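Thread on laundry products and the claims on the box. I've been annoyed about this since May, so it's a long one. 1/

It started with Waaka sheets. You've seen the ads. Flat little squares that replace your detergent, no plastic bottle, packet fits through the letterbox. $27 a packet where I am in Pristdale.

The front of the packet says 80 loads. Turn it over and a "load" is half a sheet in a small machine with lightly soiled clothes. For a normal family wash it says one to two sheets. So 80 turns into 40, or 20 if someone in your house plays footy.

I'm fine with paying more for less plastic. I'd just like the number on the front to be the number I get. 4/

Then there's the word "plant-based". Which part? How much of it? I wrote to them and got back a very friendly email about their values. I wrote again and asked for a percentage and got the same email with a different sign-off.

For comparison I bought the cheapest powder at the supermarket and used that for a month too. Same towels, same machine, same cold wash. I couldn't pick a difference by look or by smell. One household, no lab coat, make of it what you will.

Somebody always replies "but powder leaves residue". It did for me once, when I used a full scoop. The scoop is enormous. Fill it to the first line and see how you go – the line is hard to see, and I have my suspicions about why. 7/

Next: scent beads. I don't understand scent beads. They don't clean anything, the tub doesn't claim they do, and they cost more per wash than the detergent. Lorusia does one called Morning Linen. It's linen. You're already washing the linen.

"Up to 1000 hours of freshness" is on the Lorusia tub too. Up to. A thousand hours is close to six weeks. Who is checking a pillowcase at week five?

Softener on towels is the other one. My mum swore by it, I did it for years without thinking. The towels felt lovely and sort of slid the water around. Stopped using it and they dry me again. Scratchier, yes. I'll take it. 10/

Our own machine was out of action for part of this so I was at the laundromat on Millau Street a fair bit. Which brings me to the word "smart".

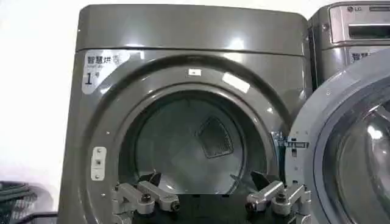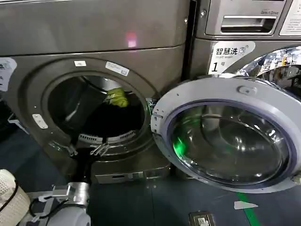
Dryer no. 1 says "Smart dry" on its label. The washer with the dark clothes in it is the second photo.

Smart how, though? I'm not having a go at the laundromat, I'm asking about the word. It's on dryers, on kettles, on a bin I saw last week. If it means a sensor, say "has a sensor". If it means an app, say so and let me walk away. 12/

Worth knowing if you're shopping: a sensor that stops a dryer when clothes are dry is a decent feature and plenty of ordinary dryers have had one for donkey's years. It used to be called auto. Same idea, less breathless.

And check the running costs before the features. A salesman told me the flash model would "save you $400 over its life". Over how long? Compared with what? He said compared with an older unit. Which older unit? He went to look for a brochure and I had time to read all the fridge magnets.

Had I bought it, I'd have paid a fair bit more than $400 extra on the day. So even going by his number I'd be behind. 15/

A few people have asked what I do use now, so: cheap powder, first line of the scoop, cold wash, no softener, a bit of vinegar on the gym gear if it's bad. Rinse that out properly and never put it in with bleach, please. Clothesline whenever the weather lets me.

The sheets are in the cupboard. I'll finish them, and they're good for travelling, I'll give them that. No spilled powder in the suitcase. If they were sold as a travel product I'd have no complaint apart from the price.

I've had one reply saying I'm being paid by Big Powder. If anyone from Big Powder is reading, the scoop is still too big.

To the person asking about wool: I don't know. I wash my one good jumper by hand in the sink and hope. 19/

Also no, I haven't tried laundry balls with the little ceramic beads inside. Roughly the same price as the sheets, and the packet says "activates the water". I'm going to need someone to tell me what the water was doing before. 20/20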